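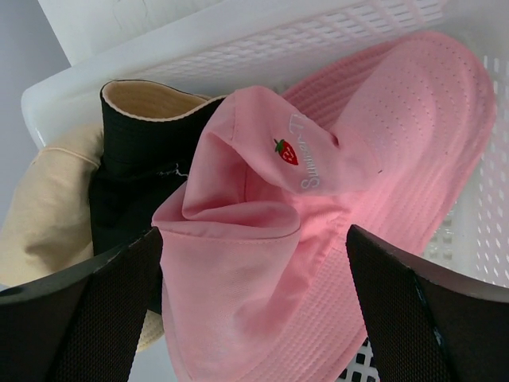

Rirkden clothing swap returns with a hat table

The spring clothing swap is back in Rirkden this March, and it has grown! Last year's event filled one room at the Brasteo Hall. This time the swap gets two rooms, plus the covered porch if the weather plays along.

The idea is the same as ever. Bring clean clothes you no longer wear, pick up a token for each piece, and trade your tokens for anything that catches your eye. Coats cost three tokens and everything else costs one. Kids' clothes are free to take, no tokens needed.

New this year is a table just for hats - bucket hats, sun hats, wool caps, the lot. So many turned up in the mixed bins last spring that shoppers had to dig for them, and a few beauties were only found at closing time. Scarves and gloves will share the same corner.

There's a mending station too, and it sounds like great fun. The Lemaire sewing shop is lending two machines and plenty of thread, so a loose hem or a missing button can be fixed on the spot. Staff from the shop will show beginners how to do it themselves.

Doors open Friday at 3 p.m. Drop-off starts that morning at the side entrance on Givelent Street, and bags can be left there until noon. Please wash everything first and check the pockets (a set of house keys went home with a raincoat last year, and it took days to get them back). Shoes are welcome as long as they come in pairs.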